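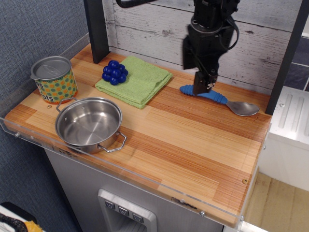

# Deschamps striped worktop board, after ten months

Posted 2011-03-21

I bought this board last May to go on top of the steel cabinet in our back kitchen. The cabinet top marked easily and I wanted something I could put a pan down on. Deschamps sell the board in three lengths and I took the shortest. It cost 66 pounds with delivery.

**What you get**

One laminated board in pale and reddish strips, a bag of screws, a clear guard for the front edge and a small tin of oil. The instructions are a single sheet. The drawing for the end of the guard is printed back to front, so look at the parts before you drill anything.

**Fitting**

It took me 2 hours on my own. The board arrived flat and was square at all four corners when I checked it. The screw positions come ready drilled in the wood and lined up well enough. The guard was slower work. It goes along the front and turns round the right-hand end, and the bend is stiff. Don't tighten any of the screws until they are all started.
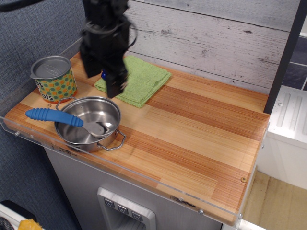
I used a hand screwdriver for the guard, as a drill driver will crack clear plastic if you go a turn too far. A replacement guard is 20 pounds, which I think is too much for a strip of plastic.

**In use**

Ours holds whatever is being used that day: a small steel pan with wire handles, a spotty tin, a green cloth, the blue-handled utensils and usually a toy or two from the play kitchen. There is room for all of that with space left to work at one end. Wire handles haven't scratched it. A knife will, and I have one mark from cutting bread without a chopping board.

The strips have stayed level and I can't feel any of the joints. Colour has held up too, although the pale strips show tea more than the darker ones do. I wipe it down and dry it the same day. The oil in the kit did two coats. Since then I have used Nivia board oil, which soaks in faster and smells less.

**Things I don't like**

- Crumbs collect behind the guard and you need a thin brush to get them out.
- The brass-coloured screws sit in the surface of the wood and catch flour. Plugs to cover them would have been better.
- The plastic shows finger marks.

**Compared with others**

I looked at the Kirnetti board first. It is thicker and has no guard, and it was out of stock for weeks. Harnunari do a made-to-measure top in a similar stripe, but their quote came to 1,450 pounds with fitting, and I wasn't going to spend that on a side cabinet.

**Would I buy it again**

Yes, at this price. I would leave the guard off unless there were small children leaning on the front edge. Four stars out of five, with one off for the guard and the instruction sheet.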